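Home | Local | Council | Schools | Sports | Obituaries | Contact

Print this story | E-mail this story

Briseck to keep its old computers a little longer

BRISECK - The town will put off replacing its office computers for another budget year, after the council voted in October to spend the money on the roof above them.

The roof, which covers the town hall annex on Khổng Street, has leaked into the permit office for three winters. Staff there keep a bucket next to the printer and a second bucket for when the first is being emptied. The repair went out to bid in spring and came back higher than the town had hoped, as repairs in Briseck tend to.

That left the computers. The town owns 203 desktop machines, counting the ones at the library and the one at the boat ramp that prints parking slips. Under the plan dropped in October, 100 of them would have been swapped for new ones by summer. Under the plan adopted in its place, they will get more memory and a good dusting.

The council set aside $840 for the dusting, a line item that took up more of the meeting than the roof did. One member wanted to know if it covered the library. It does. Another asked if it covered the boat ramp. That question was sent back to staff.
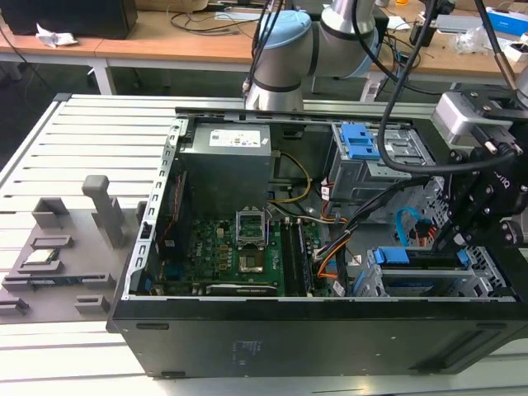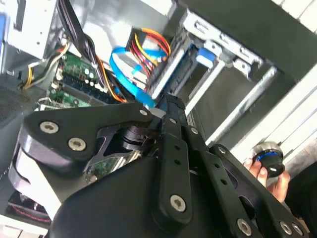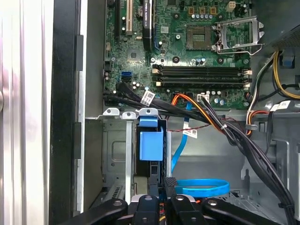
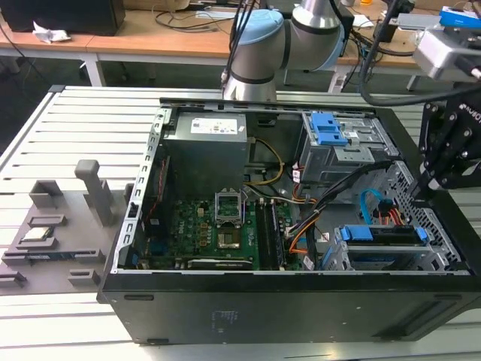
Desktop towers with the side panel off.

The memory will come through Brena, the supplier that already sells the town its toner and, under a contract renewed every year without discussion, its folding chairs. Work is to be done after hours, starting with the tax office, where the machines are said to need long enough to start up in the morning that employees have worked out a coffee rotation. The rotation is not in the contract and will have to be settled separately.

Residents will notice the delay mostly at the permit counter. Ikton, the program the town uses for building permits, is due for a new version this winter, and the new version asks for more than the old machines can give. The town will stay on the current one, which has worked well enough except that it can't accept a street name longer than 30 characters. People who live on Old Upper Quarry Schoolhouse Road Extension should continue to apply on paper.

A motion to move the permit office downstairs, away from the leak, failed for lack of a second. Downstairs floods.

Roof work is expected to begin once the ground is firm enough for the crane. Until then the annex keeps its regular hours, 8:30 a.m. to 4 p.m., and visitors are asked to use the side door and step over the hose.

The computers will come up again with next year's budget, along with the carpet.

Print this story | E-mail this story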